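Zustmont Student Robotics Club
Progress report to the Aretti education fund, second term
Prepared by Adeel Awan, club advisor

Summary

The club is on schedule with the cloth-handling project and under budget. Enrollment is 12 students, up from last term. The demonstration planned for July is still on.

Work since the last report

Students finished the second version of the two-finger gripper and began recording folding and pick-up tasks by hand. Each task is done on a table with one piece of cloth at a time. The first version slipped on thin fabric, so the team led by Fidel Retamal redesigned the finger pads and made them wider. They also rewrote the task sheet, which new members had found hard to follow.

We now have 486 recordings that passed the students' own check. Recordings that failed were mostly stopped too early or had the cloth out of view at the start.

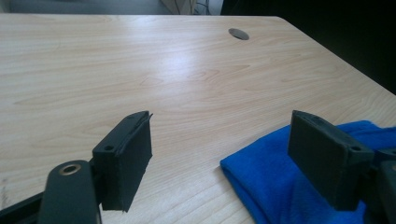

Cloth pick-up takes up most of the club's time this term. Students work in pairs and trade places after each set. The task sheet asks for a grasp from the side, with one finger at the cloth and the other over bare table, and the thick fold in the blue cloth gives the pads something to close on. Flat, single-layer cloth is harder and will be tried next. Pad wear is a concern – the facing on the left finger looks frayed at one top corner, and we would like to keep spare strips on hand.

Spending

Most of the money went to motors, fasteners and pad material. We bought 2 used laptops through Resell, which left enough for a third set of gripper parts. Receipts are with the school office. No change to the travel line.

Problems

Room access was limited for 3 weeks during exams, and the Bukhari workshop visit had to be moved. It has not been rescheduled yet.

Next steps

Start flat cloth tasks. Replace worn pad strips. Train a first model on the checked recordings and report the results, good or bad, in the final report.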